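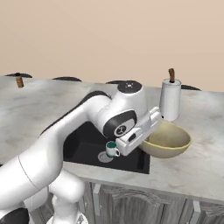
Rakena Street kitchen sale is back!

I love a good secondhand plate, so I did a little happy dance when Raelene Henare told me the Rakena Street kitchen sale is on again. Doors open June 25, 2022, at the old Faletti bakery, and there are 145 tables signed up this time (last year it was 66, and I still couldn't carry everything home!).

Entry is free, parking is a pain, so take the bus if you can. Murray Cartwright is bringing his cast iron, and I've already begged him to hold a skillet for me. He said no.

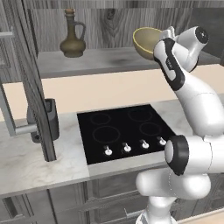
A round bowl with a thin yellow rim, held up over the counter.

Table fees go to the Graltness library, which is $2,000 short on its new roof. Got mugs or pans you don't use? Drop them at the bakery's side door any evening before the sale, but please, no chipped glass. I'll be the one at the pie plates with way too many bags.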